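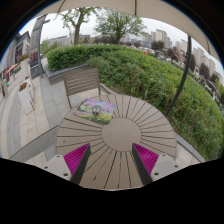 Ásdís Kirkegaard
Outdoor Furniture Buyer, Norðdahl

Garnent Round Terrace Table, Sunburst Top
by Flolard

Price: $1,880
Ships in two cartons. Bring a friend, or at least someone who owes you a favor.

I have bought outdoor tables for this shop for eight years, and most of them have had the same problem: they look like they were designed by someone who eats indoors. The Garnent is a table for people who eat outside on purpose. It's round, it's a sensible beige-gray, and the slats on top fan out from a plain circle in the middle, so the whole thing looks a bit like a sun drawn by an accountant. I mean that kindly. I have one at home.

The top

The slats are composite. If you have your heart set on teak, we sell teak, and we also sell the oil, the sandpaper and the brushes, and we will be very happy to see you every March for the rest of your life. The composite wants soapy water and a soft brush. The color is all the way through, so a scratch is a scratch and doesn't turn into a pale stripe you notice from the kitchen window.

Between the slats run thin grooves. They let the rain off and they let the crumbs in. Toast is the worst for this. Flolard suggests "a regular light brushing," and I suggest an old toothbrush and low expectations. A placemat takes care of most of it, and a loud one does this table no harm at all. Beige-gray will sit quietly under any amount of purple and pink flowers.

The center circle is a separate panel and stays put. Customers ask if it spins. It does not spin. If you want a lazy Susan, set one on top of it, where it will fit nicely if it is no wider than the circle and annoy everybody if it is.

The base

Four legs, powder-coated metal, joined under the middle by a ring. There are leveling feet on all four, and you will use them, as terraces are only flat in brochures. Turn them by hand with somebody else lifting. The legs sit in from the edge, so a fourth chair goes in without a fight over who gets the leg. A fifth chair can be done if everyone at the table is related.

Umbrellas

The Garnent has no umbrella hole. People write to us about this in strong terms. Flolard's view is that a pole through the middle of a table is a pole through the middle of every conversation, and after a few summers with each kind I have come around to it. What you want is a side-pole umbrella, the sort with a curved arm that comes in from beside the table and hangs the canopy over your head. You can see who you're eating with, and the salad can be passed in a straight line.

The Rulumance is the one we carry. It is sold separately, as is its base, as are the weights for its base. I don't make these rules. Do buy the weights. An umbrella on a windy terrace has ambitions.

Chairs

Any outdoor chair of normal height will do. Slatted backs in a similar beige-gray look right with it, and slim metal legs keep the set from turning into a lumberyard. Check the arms before you buy, if your chairs have them. Ours go under with room for a thumb. Ask me how I know about the thumb.

Where to put it

Leave room behind each chair for a grown person to stand up, push back and say something about the view. If you have a hedge on one side, keep the chair backs a little clear of it, or you'll be combing leaves out of the cushions. Against a low planter wall the round shape works better than a square one would -- you can angle it to whatever odd corner the builder left you, and it won't look wrong, because a circle doesn't have a front.

It's heavier than it looks. One person can drag it a few feet while swearing, but dragging is hard on the feet, and those are not cheap to replace.

Putting it together

The instructions claim one tool and a short evening. The tool is in the box. Auður Bergmann in our workshop has built more of these than anyone should, and her advice is as follows:

Lay the top face down on the empty carton, not on the paving.
Start every bolt by hand before tightening any of them.
Don't lose the small gray caps. They're in the bag taped inside the lid of the second carton, the lid you just threw away.
Tighten everything again after the first couple of weeks.

Winter

It can stay out. Cover it if you have a cover, and leave some slack so the air gets under. Don't chip ice off it with a spatula. We have had that return, and we did not accept it.

Replacement parts

Leveling foot, single
Center panel
Slat set, full circle (single slats are not sold, and I have asked)
Cap bag, gray

Order through the parts desk with the number from the sticker on the underside. The sticker is easy to read if you lie on the ground, so write the number down before you turn the table over.

Returns

Thirty days, unbuilt, in the original cartons. Built tables can come back for store credit if you get them here yourself. Delivery is to the curb unless you add terrace service at checkout, and terrace service includes stairs but does not include opinions on where it should go. For those, call the shop and ask for me.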